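Réveils à 4 h du matin, impossible de me rendormir : ça vous parle ?

Publié par Melina Kokkinos dans Sommeil et fatigue
118 lectures

Bonjour à tous ! Je me lance après des semaines à lire le forum sans rien oser écrire. Depuis janvier, je me réveille presque toutes les nuits vers 4 h (parfois 3 h 40, les jours de chance 4 h 30) et là, terminé, je regarde le plafond jusqu'au réveil. Je m'endors pourtant très bien le soir, vers 22 h 30, sans écran, enfin sans trop d'écran. Pas de ronflements d'après mon mari, pas de café après le déjeuner. Ma généraliste m'a proposé un traitement léger mais j'aimerais essayer autre chose avant. Est-ce que quelqu'un a réussi à s'en sortir en changeant juste ses horaires ? Et la sieste du dimanche, je la garde ou pas ? J'y tiens beaucoup !

Vangelis Makris
Coucou Melina, j'ai eu exactement la même chose il y a deux ans, alors je compatis. Moi, c'est le coucher plus tard qui m'a aidé. Je me mettais au lit à 22 h en pensant bien faire, et forcément à 4 h j'avais déjà mes six heures. J'ai repoussé à 23 h 30, puis minuit, en me levant toujours à 6 h 30, même en vacances. Les dix premiers jours sont affreux, je m'endormais sur ma soupe, et puis les nuits se sont recollées petit à petit. Par contre je faisais ça avec l'accord de mon médecin, et je prenais le bus pour aller au travail plutôt que la voiture, la somnolence c'est pas une blague.

L'autre truc : si au bout d'un moment ça ne revient pas, lève-toi. Je m'installais dans le fauteuil du salon avec une petite lampe et un bouquin pas trop passionnant, et je retournais au lit quand les yeux piquaient. Et surtout, tourne ton réveil contre le mur !
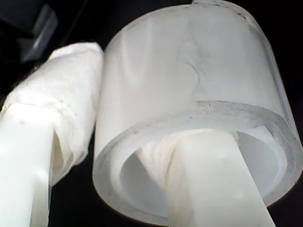
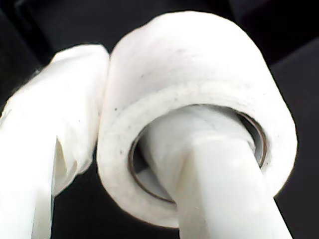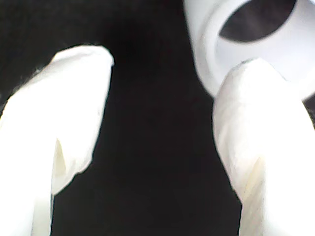 Napaporn Boonyarit
D'accord pour l'heure du coucher, mais je ne commencerais pas par minuit d'un coup. Un quart d'heure par semaine, ça m'a suffi. Pour la sieste, vingt minutes maximum et avant 15 h, sinon tu le paies la nuit suivante (je parle d'expérience, deux heures de canapé et me voilà debout à 3 h). Note aussi tes nuits sur un cahier pendant deux ou trois semaines, ta généraliste y verra plus clair. Et parle-lui de ton moral, chez moi les réveils très tôt allaient avec une grosse baisse de forme que je ne voulais pas voir.

Cleiton Lins
tisane et magnésium, moi ça marche. enfin ça dépend des semaines

Melina Kokkinos
Merci à vous trois ! Je note pour le quart d'heure par semaine, minuit me fait un peu peur. Le cahier est déjà sur la table de nuit, et la sieste passe à vingt minutes dès dimanche, snif.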